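Home | News | Releases | Catalog | Retailers | Contact

Fotau to Reissue Complete Run of "Clorari" in Collected Volumes

Fotau, publisher of creator-owned comics, will reissue the full run of the superhero series "Clorari" in 8 collected volumes, beginning in September. The volumes total 1,338 pages of story material and reprint all 65 issues in their original order of publication.

"Clorari" follows the residents of Stellcombe, a fictional port city in which powers are issued under municipal permit and withdrawn for nonpayment. The series was written by Olanrewaju Akpan and drawn by Ekkachai Siriwan, and introduced the character Pearce, a retired harbor pilot who can hear metal under stress. Most issues are self-contained. The series has no team title and no crossover issues.

Pages have been rescanned from the original art where it survives. Where it does not, the publisher has worked from printer's film. Color has been rebuilt to match the first printings, including the limited palette used in the early issues -- no gradients or lighting effects have been added. Lettering is unchanged except for the correction of spelling errors identified by the writer.
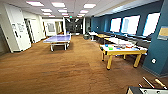
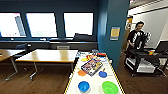
Each volume is a softcover with sewn binding, printed on uncoated stock. Covers are new drawings by Siriwan. The original issue covers appear at full size at the back of each book, without logos or price boxes. Letters pages are not included.

"The scripts were written to be read one at a time, and the volume breaks follow the story and not the page count," said Akpan. "Some books are thicker than others as a result."

Siriwan reviewed proofs for every volume. "The blacks in the old printings filled in," said Siriwan. "Line work inside the shadows can be read now. I asked for nothing to be redrawn."

A signed edition of the first volume will be limited to 200 copies and sold directly by Fotau. It contains the same pages as the standard edition, with a bookplate and a printed reproduction of the script for the first issue. Later volumes will be available in the standard edition only.

Digital editions will be released at the same time as print -- in page view only, with no panel-by-panel mode. Retailers may order through their usual distributor. Review copies of the first volume are available to press on request, as a digital file, from the Fotau publicity office.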